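Eighty towels in, and other things I learned in July 2022

So I've been promising a post on what I do all day, and my mom has now asked twice whether I "build the robots." I do not build the robots. I show the robots how to fold things, over and over, and the computer down the hall tries to learn from it. The project is called Sistero and I've been on it since February, and I have opinions now!

The short version of the job goes like this. I hold a pair of controllers, the arms copy what my hands do, and everything gets recorded -- the joint positions, the camera at each wrist, how wide the fingers are open. One go at a task, start to finish, is an episode. You pile up a whole lot of episodes and hand them to the people who train the model, and a few days later they come back and tell you the thing folds beautifully unless the cloth is on the left, in which case it picks up a corner and just sort of waves it.

That was our big lesson this spring, by the way. The waving. We'd collected a really tidy first batch, and I was proud of it, because I'm fast and I like a routine. I'd put the cloth down in the same spot, grab the same corner, pull it flat, fold, fold, done. Senga Halliday (she does the training side) looked at my episodes and said they were lovely, and that she basically had one episode recorded many times over. Ouch. She was right, though. The model had learned my routine and hadn't learned anything about cloth.

So now we mess it up on purpose. Before each episode you pick the cloth up, scrunch it, and drop it somewhere on the table. No arranging! This is way harder than it sounds, because people are terrible at being random. I drop things toward myself. Fadi Farah drops things in the exact middle every single time and swears he doesn't. We ended up with a deck of cards that Fadi wrote out by hand, with a table zone and a "how crumpled" level on each one, and you draw a card and do what it says. I love the cards. I've gotten weirdly attached to the one that just says "worse."

We also swap cloths a lot more now. The first batch was nearly all plain white hand towels from a restaurant supply place called Porley, and they're thick and friendly and hold their shape. Thin ones are a whole different animal. You pinch what you think is one layer and get three, or you get a bit of table and nothing else. The plaid ones are my favorites to work with, since I can use the lines to tell when an edge has gone crooked, but Senga worries the model is using the lines too, so we go easy on them.

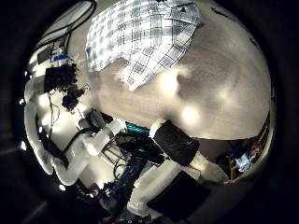
Photo: wrist camera, Sistero project

I spend a lot of time with this view. The wrist camera has a very wide lens, so the whole world turns into a fishbowl, and it took me a good week to stop feeling seasick. The flat tabletop bulges like a beach ball and the arm bends in ways that arm definitely can't bend. But what you get for it is the cloth and the black finger pads in the same picture, really close up, and that's the bit the model needs when it's deciding whether it's about to pinch fabric or air.

See those two shiny spots on the table? Glare is a running argument around here. Nazanin Jafarzadeh, who looks after the cameras, would like a nice even light with no hot spots anywhere, and I get it, she's the one who has to stare at the footage. Rohani Entili on the training side says leave it, every kitchen on earth has a shiny patch on the counter, and the model had better see some now. They've settled on moving the lamps every so often, and whoever moves them writes it in the log. I have forgotten to write it in the log. Sorry, Nazanin.

A normal session is 80 episodes if everything behaves. It does not often behave. The things that eat the time are so dull: a controller needs a recharge, a cable snags when the arm reaches across itself, the recording software (ours is called Okgate, and I have a whole list of names for it I can't put on a family blog) decides it would like to be restarted. My slowest session this month came out at 54, and I went home and ate cereal for dinner.

Then there's the question of which episodes to keep, which I'd never have guessed would be the hard part. When I started I threw out everything that had a mistake in it. Dropped a corner? Delete. Fumbled the second fold? Delete. I wanted it to see only good work, like a proud little teacher. But a model that has never watched a dropped corner has no clue what to do when it drops one, and it will drop one. So now if I lose the corner and go back and get it, and the fold ends up okay, that one stays and gets a "recovery" tag. Senga would happily take more of those. The ones we toss are where I just stopped for a while, or where I got confused and poked at the cloth with no plan. I can always tell those apart when I watch them back. You can see my mood in the arm! It gets kind of sulky.

We had 16 recovery episodes in the last batch before we changed the rule, and I know that because Senga put the number in red on a slide. The next batch should look a lot better.

One more habit I'd pass along if you're starting out at this somewhere: slow down at the pinch. My hands want to snatch the cloth, the way you would at home, and at full speed there are hardly any useful pictures of the moment the fingers close. Sipho Cele, who trained me, used to say "land it" out loud as the gripper came down on the fabric, and now I say it too, under my breath, all day. I said it at home while picking up a sock.

Also: take breaks. I do 8 episodes, then stand up, shake out my arms, get some water. When I push past that I start cutting corners on the resets, dropping the cloth any old way without drawing a card, and that's exactly how we ended up with the waving.

People ask if it's boring, and yes, some of it is super boring. I listen to a lot of podcasts about shipwrecks. But last week we ran the newest version, the one trained on the scrunched-up batches, and Rohani put a cloth down in a really rude heap on the left side of the table, the bad side. The arm came over, stopped, missed the first pinch, went back a little lower and got it. I yelped! It had the same little hesitation I do, where I hover before I commit. The fold was crooked and we all agreed it was gorgeous.

Next up is a new set of tasks called Gunawan, which is shirts. Sleeves! I've been practicing on my own laundry and I'm already worried about collars. If anyone reading has done cloth collection with bigger items, please tell me how you reset a shirt without it taking longer than the episode. I'll take any tips, the comments are open, and Mom, I'll call you this weekend.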